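Dinley has 456 households and, since October, one place that takes their plastic. The depot opens at 7 a.m. behind the old feed store, and Roscoe Delacroix is usually there by 6:30 to unlock the gate.

Most of what comes in is drink packaging. Bottles are sorted by type, flattened and tied into bales, and a truck from Asero picks them up when there are 17 ready to go. Cups are harder to place. Many are made from a different plastic than bottles, and few buyers want them in small amounts.

"People rinse them and bring them in, and I have to tell them I can't sell them yet," Delacroix says.

The town pays $70 a month for the lot. Delacroix wants to add a second baler, but the one he has looked at would not fit through the door.

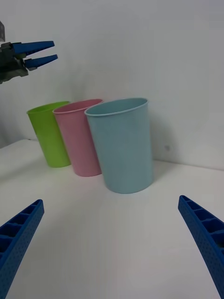
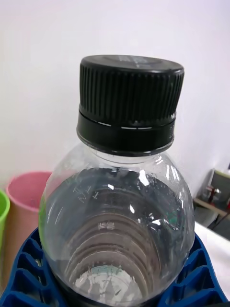 Plastic drinking cups, first picture, and a clear bottle with a black screw cap, second picture.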